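**For release 11th April**

Hi, I'm Debora Villa, and I run the little bike shop called Sollari with my business partner, Costel Barbu. We've never put out a press release before, so bear with me!

We're opening a bicycle lending library this spring, right at the back of the shop. You come in, you show us your library card or something else with your name on it, and you ride home on a bike you can keep for up to 27 days. No charge. If you love it, borrow it again (as long as there's no line for that one).
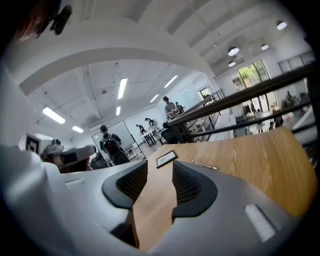
## How we got the bikes

People's garages, mostly. Last December I taped a note to our door asking for bikes that had been sitting with flat tires for years, and I figured we'd get a handful. We got 97. Costel nearly moved out of the workshop, because you couldn't reach the sink without climbing over a tandem.

Not all of them could be saved, and a few went for parts. The rest have new cables, new brake pads, and tires that hold air. There are kids' bikes, step-through cruisers, a couple of old ten-speeds that are way nicer than what I rode in college, and yes, the tandem. Ingrid Bellamy did most of the wheel truing and she'd like everyone to know that she does not want to see another bent rim until summer.

Parts cost money, of course. Our neighbors chipped in $3,354 over the winter, a lot of it in fives and tens, and I can't thank you all enough. Skunex gave us lights for every bike, front and back, and Vollura is covering the locks.
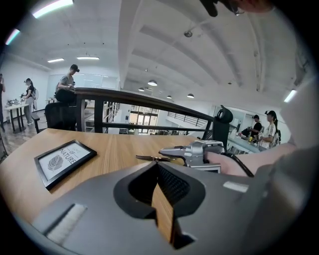
## What you can borrow

- Adult and kids' bikes, with a helmet if you need one
- A child seat (we have 3, so please call ahead)
- Panniers and a floor pump
- The tandem, but only after you've done a lap of the parking lot with Costel

"I learned to ride at forty on a borrowed bike, and I fell into a hedge the first day," says Lăcrămioara Mocanu, who'll be teaching our beginner class for adults. "Come anyway. The hedge was fine." Her class is free too, and you don't have to borrow anything to join.

Yao-tsung Yuen is leading slow group rides along the river path, ending up at Suwannarat for noodles. Slow means slow! We wait at every corner, and if you get a flat we all stop and fix it together.

## If you'd like to write about us

Please do! Stop by the shop any afternoon and ask for me, or for Costel if you want the technical stuff (he'll talk about bottom brackets until you beg him to quit). You're welcome to take a bike out for a spin while you're here. We're still taking donated bikes, but please, no more exercise bikes. We have two and neither one goes anywhere.

**Press contact:** Debora Villa, Sollari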